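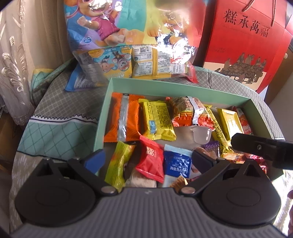

Hand-held unit over the snack tray, fingers open.

**Monday, October 12, 2020**

Work resumed at 8:30 on the comparison of the two finger sets supplied for the hand-held unit. The Tiritz set, with the longer pads, was taken first; the Skornier set was held over to the afternoon. Hagos Gebru kept the written log and I handled the unit. The snack tray was retained as the working set for the full day, as agreed on Friday, so that the results may be placed beside those already entered for the rigid boxes.

The wrapped items continue to be the most demanding material in the program. A stiff box gives the same answer each time it is approached. A puffed packet yields under the pads, shifts its contents to one end, and then presents a different shape at the next attempt. The flat glossy packets are difficult for another reason: with little height above the tray floor, they must be taken by a crimped edge or pressed against a neighbor until one side lifts. The long slim wrappers are easier provided the fingers close across them. Taken lengthwise, they turn.

The morning session followed the standing procedure. Each item is approached from above, held for five seconds clear of the tray, and returned. Where the item slips, the log records whether it slipped at closing, during the lift or during the hold. The Tiritz pads lost very little during the hold. Their losses came almost entirely at closing, with the wider tips pushing the smaller wrappers under their neighbors before the grip was complete. I have asked that these be logged under a separate heading, as the present form does not distinguish a missed item from a displaced one.

Mr. Gebru raised a point about the tray itself. Its wall is shallow, but it remains high enough to interfere when an item lies in a corner, and an operator without much practice will bring the housing down onto the rim. He proposes a rule that corner items be drawn toward the middle with one fingertip before the lift is attempted. I am not in favor of adopting this in the middle of a comparison. It has been noted for the December revision of the procedure.

The finger change took longer than scheduled. Two of the fasteners in the Skornier set had been tightened beyond the stated limit, and the set could not be fitted until they had been eased. The opening width was then checked against the gauge before any attempt was counted. The first reading was not acceptable and the second was.

The Skornier fingers are narrower and close more slowly for the same pull on the trigger. In the afternoon they performed better on the small wrappers and noticeably worse on the puffed packets, which they tended to pinch near the seam and release partway through the lift. The operator also feels the difference in the hand. After an hour the slower trigger becomes tiring, and I recorded a rest period at 2:40 that does not appear in the plan. Fatigue should be treated as a result in its own right — the units are intended for long sessions, and a set that performs well only for the first hour is of limited use to us.

Glare remains an open matter. Direct sun falls near the tray for part of the day, and shiny film throws it back strongly. On the recordings reviewed this evening, several packets with reflective faces lose their printed surface altogether for a moment as the unit passes over. Ms. Ratanaporn's note of last month recommended a fixed exposure for all tabletop work. I am now inclined to agree, although the darker parts of the fingers will then show less detail. A short trial of both settings will be made before the comparison is closed.

The running total at the end of the day stands at 605 attempts across both sets. Six of these were struck out by agreement, the record being incomplete. No further exclusions are expected.

Outstanding for tomorrow:

- Repeat the afternoon block with the Tiritz set, to remove any effect of the hour.
- Record the pad condition for both sets before and after each block.
- Send the Resia office the revised log form, with the new heading for displaced items.
- Obtain a second torque driver.

Unit cleaned and placed on charge at 6:15. Mr. Gebru has the key to the cabinet.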